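The Tabletop Rules, Revised Again

2/16/18

I have been promising for months to put our house rules for the two-arm table up here, and after the third message asking for them I finally sat down with a pot of coffee and the binder. It's an old binder. The Skeltar project started it, back when the whole thing was one sheet taped to a wall, and it has grown to 11 pages (I know, I know). Most of what's in it came from small annoyances, like someone setting out dishes one way in the morning and another way after lunch, and then all of us arguing over which runs could be compared. So these days we begin with the dishes themselves, and they go down flat, with bare table showing between them, before anybody touches a control.
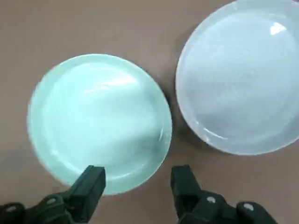 Cables come before everything

If you only borrow one page, please borrow this one! Cables get routed behind the bases or tied up along the arm, and nothing we plan to pick up should have a cable lying over it when a run begins. I wrote that rule myself and I still have to be reminded of it. Tannous has a nice version that makes you trace every cable with a finger from plug to wrist, which sounds fussy until you've tried it a few times and started to enjoy it. 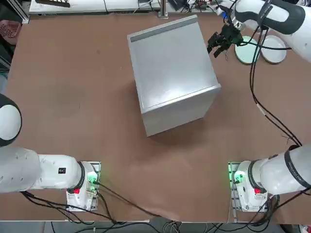 The cabinet between the two arms, and cables running right across the green plate.

Next comes the page on handing things into tight places, and it's the one I've rewritten the most.
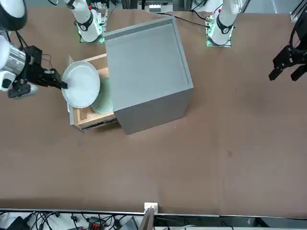
Our speed rule used to be a single number for the whole table, and I was never happy with it, partly for the simple reason that a slow arm in open space teaches people to get impatient. Now we have a travel speed and a placing speed, and the placing speed starts before the plate is over the drawer. With one plate already leaning in there and the white one held by its rim above, you want time to get a hand to the stop button. We also say the second arm stays open, empty and out of the way unless the task calls for it. The folks at Vovbridge let it park wherever it likes, and we have agreed to disagree.

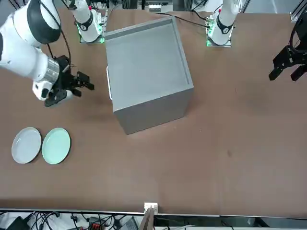 One reader wrote to me after the last version that written rules go stale the minute they're printed, and that at Stander they throw out any rule that hasn't been used in a year. I like that more than I expected to, and I'd love to try it, though I'd want to keep the stop-button check on page 4 no matter how seldom it comes up. If you have a binder of your own, send me the page you argue over most.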